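# « Un sac trop lourd, c'est déjà deux coups perdus »

Mis en ligne le 6/5/19

Le club de Merken se trouve à la sortie du village, derrière une ferme. J'y ai rencontré la responsable de l'atelier, qui règle et répare les clubs des membres depuis quatre saisons. Elle m'a demandé de ne pas écrire son nom, « parce que sinon on m'appelle à la maison ». Nous avons parlé du choix d'un sac, des fers d'occasion et des poignées usées.

Je lui demande d'abord ce qu'un débutant devrait acheter en premier. Elle réfléchit un moment. « Pas le driver. Tout le monde arrive avec un driver neuf et des chaussures qui glissent. Moi, je dirais des chaussures correctes, un demi-set et un sac léger. » Pour elle, le sac est l'objet que l'on choisit le plus mal. Les gens regardent le nombre de poches, et ils oublient qu'il faudra porter tout cela pendant quatre heures, parfois sous la pluie.

Elle utilise elle-même un sac trépied de la marque Brenow, acheté il y a longtemps. « Les pieds ont été changés une fois. La bretelle droite aussi. Le reste tient bien. » Elle me montre la couture du fond, où les clubs frottent quand on marche. C'est là, dit-elle, qu'il faut regarder avant d'acheter un sac d'occasion.

Sur les chariots électriques, son avis est plus partagé. Le parcours de Merken monte beaucoup entre le 3 et le trou suivant, et plusieurs membres âgés ne pourraient plus jouer sans moteur. « Je comprends très bien. Mais la batterie, il faut la rentrer l'hiver. Chaque année en mars, on m'apporte des batteries mortes, et je ne peux rien faire. »
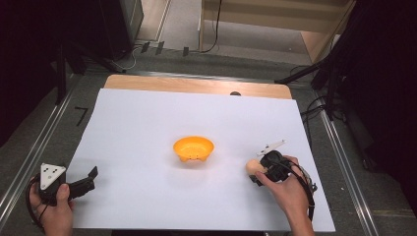
*Un bol jaune orangé, vide, sur une feuille blanche.*

Nous passons ensuite aux fers. Beaucoup de lecteurs m'écrivent pour savoir si une série d'occasion vaut encore la peine. Elle répond oui sans hésiter, à condition de contrôler le loft et le lie. Elle a vu passer une vieille série Ostrowski dont le fer 7 et le fer 8 avaient presque le même angle. Le propriétaire croyait que son swing était en cause et il avait déjà pris des leçons pour le corriger. « Je les ai remis en ordre en une matinée. Les leçons, il les a gardées, ça ne fait pas de mal. »

Et les poignées ? « Ah, les poignées ! » Ici, elle devient vraiment passionnée. Selon elle, un joueur qui vient chaque semaine doit les changer une fois par an, et presque personne ne le fait. Une poignée lisse oblige à serrer plus fort, les avant-bras se bloquent, et la balle part à droite. Elle conseille de les laver à l'eau tiède avec un peu de savon et de les laisser sécher à l'ombre. Le modèle Undley, en caoutchouc assez souple, lui plaît pour les mains qui souffrent d'arthrose.

Je veux savoir aussi ce qu'elle pense des balles récupérées dans les étangs. Elle en achète pour l'entraînement, jamais pour une compétition. Elle les trie à la main et elle écarte celles dont la surface a perdu son brillant.

En juin, elle ouvrira l'atelier aux joueurs des clubs voisins, le matin seulement. Il faudra s'inscrire au secrétariat et apporter le sac complet, putter compris. « Le putter, on l'oublie toujours. Pourtant c'est lui qu'on utilise le plus. »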